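Print this page | E-mail this entry

November 2024

Moved the last of the Stirkness culture to the cold shelf today and finished the log for the month. The tank is holding at 50 liters, with the air stone on the low setting. I raised the light cycle by 2 hours in the morning only. The filter pad was overdue, so I swapped it and wrote the change on the lid in pencil, as the marker never lasts in the damp.

Benedetta Villa sent her notes on marimo balls from the Erach pond. She rolls hers by hand every fifth day and keeps them in shade. I have been turning mine once a week, which may be too little - one of the older ones has gone flat on the underside. Her water is harder than mine. I need to test again before I copy anything she does.

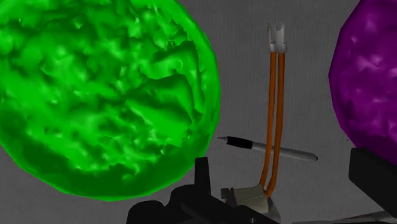 Growth in the Jakano batch is slow, as expected at this temperature. The balls came as loose tufts in May and are only now closing up. I am aiming for a rough surface with ridges and pits all over, like the big green sphere, and a rim that still curves evenly on the outside. Smooth velvet balls look good in a shop jar but tell me very little about how the filaments are packing. Two of the tufts are still shedding, and I have moved those to the side tray.

The Bodnár test strips gave 85 for hardness on both dips. I do not trust the color chart at that end of the scale, so the drop kit comes out tomorrow. If the figure stands, I will cut the tap water with rain water, one part to five, and leave the rest of the setup alone until the next reading.

To do: rinse the spare pump, order more strips, reply to Benedetta about the shade cloth.

Print this page | E-mail this entry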